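Zillmont two-arm upper body with five-finger hands: review after one budget year

Friday, March 9, 2018
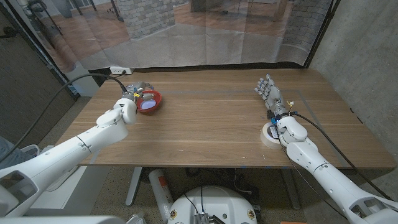

I run equipment planning for a small lab that does tabletop handling work: bowls, cups, tape, small boxes. We bought the Zillmont two-arm unit with the five-finger hands last spring. I have to write up next year's request in the coming weeks, so I have the numbers in front of me, and I thought they might help someone else who is pricing one of these.

What we paid for

The base quote covered the body, both arms, the controller and one pair of hands. Shipping was extra. So was the second pair of fingers, which the sales rep called optional. Order them with the robot. We waited and lost 2 weeks in the fall when a finger joint on the left hand got stiff and the part had to come from Hetport, who handle spares for Zillmont in our region. Once it arrived, Sudheer Amin had it fitted in an afternoon with ordinary hand tools.

Delivery was quoted at 90 days and took 95. I have no complaint about that. Put the quoted date in your plan and leave a gap after it.

How it works day to day

The arms are good. They are smooth, they repeat well, and the white shells wipe clean. Reach is fine for a normal table if you park the base close. We marked out the work area on the tabletop with blue tape and keep everything inside it, and that has cut down on failed reaches more than any software setting.

The hands are harder to judge. They can hold a bowl by the rim, and they do it often enough that we stopped thinking of it as a test. Flat objects are a problem. A roll of tape lying on its side is about the limit of what ours will pick up without several tries, and a sheet of card is hopeless. If most of your work is boxes and blocks, save the money and get two-finger grippers. Rajeshwari Pillai priced that option for us from Chowdary, and the pair came to less than one of the hands we have.

Cabling is the weak point. Each hand has its own black cable coming off the wrist, and there is no channel in the arm for it. We use zip ties at the wrists and check them every Monday. The floor near the base is a tangle and I have stopped pretending we will fix it. For a product at this price I expected the wires to run inside.

Things that were not on the quote

A proper table. We tried a light folding one first and it moved when an arm leaned on it. The heavier one we use now has metal legs and has stayed put.

Power at the table. We mounted an outlet strip on the far edge. Cheap, and it should have been in the plan from the first day.

A printed backdrop. Ours shows a room with a brick wall and a wood floor. Sharada Devadiga ordered it so that we could change what the cameras see behind the table without moving the robot. It came folded and the creases are still in it. Ask for it rolled.

Staff time. I logged 157 hours on setup, calibration and repairs over the year, and that is only my own time. I had planned for less than half of it.

Support

Email answers come within a day and are usually right. Phone support is slower. The manual is clear on the arms and thin on the hands. The service plan renews in March, and we are keeping it for one more year, mostly for the discount on finger parts.

Would I buy it again

Yes for the arms. For the hands, only if the work needs fingers. We also looked at the Grernow unit, which costs more and has internal cabling, but it needed a bolted floor mount and we are on carpet in a rented room.

For next year I am asking for one spare hand, longer wrist cables and a second table. The spare hand is the item I will argue for if they make me cut the list.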